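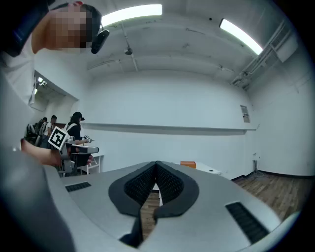 The Skarotness test lead has spent 14 weeks comparing two hand-held grippers, the Okari and the Dira, and would like it known that neither one has won. "The Okari grabs everything," she told me on Monday. "Including things I was hoping to keep."

Her log runs to 194 trials. The Dira dropped 4 cups in it, all before lunch. "It isn't a morning gripper," she said - and wrote that down too, in the column for causes.

I asked about the controller, a Yen, which both tools share. She took a while to answer. "The manual is very calm about the lag," she said. "I'm less calm."

Softer pads are next on the list, then a longer cable. Would she buy either gripper with her own money? "I'd buy the pads," she said, and went to find out why the Okari had started clicking again.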